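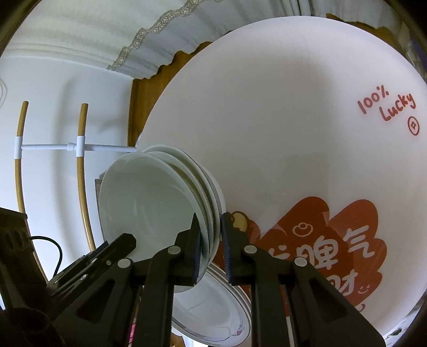

*Bowls and plates stacked on the round table, tableware hall, Prurndale.*

The tableware section of the Prurndale housewares fair takes up one hall and part of a corridor. I went in October to look at everyday porcelain for small dining rooms, the kind with one round table and no sideboard. Doors opened at 9 a.m. and the hall was quiet until eleven.

Predden had the stand nearest the entrance. Their stock is plain white ware with a grey band, sold by the piece, with a minimum order of 300 for trade buyers. Bowl and plate are listed separately, and both carry the band, so mixed orders still match on the table. On the bowls it runs around the outside. On the plates it is a ring inside the border, leaving a thin white rim beyond it.

The glaze is glossy and shows every overhead lamp. Buyers who photograph food will want to check this under their own lights before ordering. For home use it matters less, and a glossy surface is easier to wipe than the matte finishes sold two stands down.

Stacking took up most of my time on the stand. The bowls have flared rims and narrow feet, so they nest, and the rims sit close to each other in the stack. A flared rim also gives the fingers something to hold when lifting the top bowl off. The drawback is width - a flared bowl takes more shelf than a straight-sided one of the same capacity. Predden's shelf chart allows for a cabinet 41 centimeters deep. Mine at home is shallower, and I would have to store the plates elsewhere.
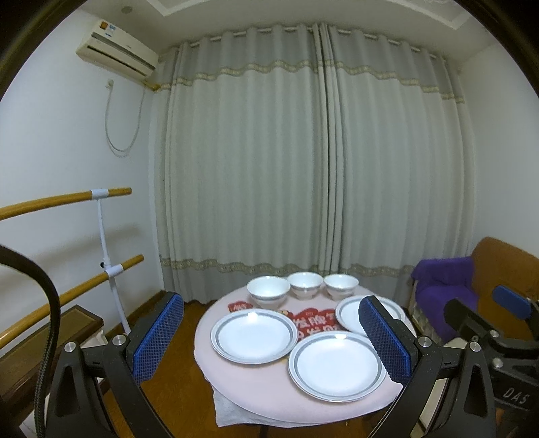
*Three bowls and three plates set out on the pink cloth.*

The setting for three put the bowls along the far edge and the plates in front. On a round table this uses the surface well for display, though for a meal the pieces would be spread around the edge with one bowl to each plate. Two of the plates nearly touched at the middle, which gives a fair idea of how quickly a round top fills up once serving dishes arrive.

The pale pink cloth has a large red design with white Chinese characters, and the plates covered the lower part of it. White ware reads clearly against pink. Against the white tabletop the grey band does more of the work, and I would choose a colored cloth if the table itself is white. The tabletop has its own red printing, with "100%" and "Lucky" in a hand-drawn style.

Trava, across the aisle, showed stoneware in heavier sections. The pieces feel solid but a stack of 4 dinner plates is already a two-handed lift. They quote 1,000 cycles in a domestic dishwasher for the glaze. I did not see the test report and have asked for it.

Sheikh supplies cloths and runners only. Their round cloths come in three drops, and the shortest clears the knees of a seated adult. Samples are cut from the roll and can be taken away without an appointment. I took two, both cotton, one hemmed and one raw.

Practical notes for the next visit: the parking lot on the north side is closer to the tableware hall than the main lot. Price lists are on paper only, so bring a folder. The café closes at 3 p.m., an hour before the hall does.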